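Paper Records Clearance, Bromdale Office
Progress report to the Prundgate Fund, second quarter

1. Work done this period
Sorting of the loose forms began in April. Of the 23 boxes moved from the Mulligan store, 9 have been emptied, sorted and relabelled. The remainder are stacked by year along the corridor wall and have not been opened.

2. Method
Each box is tipped out on the round table and split into tabulated returns and single forms. Staples and clips are taken out by hand before sheets go to the scanner at Fatville, which rejects any batch containing metal. Duplicates are set aside for shredding once the index has been checked.

3. Spending
£700 was spent on archive folders and box labels. No claim is made for staff time.

4. Difficulties
Page order is poor in the older boxes. Returns and forms were filed together, and sorting takes longer than the plan allowed.
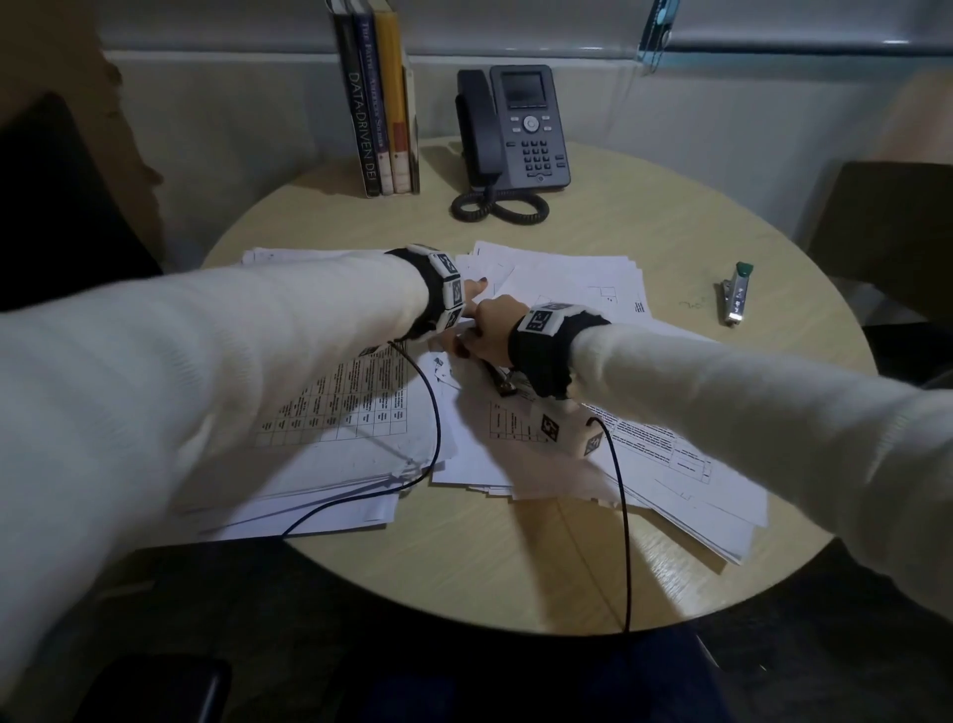
Comment received from the Fatville office on the draft: we would prefer the tabulated returns first, even if the single forms have to wait until autumn. Could the bundles also come with a cover sheet giving the box number? Two arrived in June without one.

5. Next period
Cover sheets will be added from July. Boxes 10 to 15 are due for sorting by the end of September.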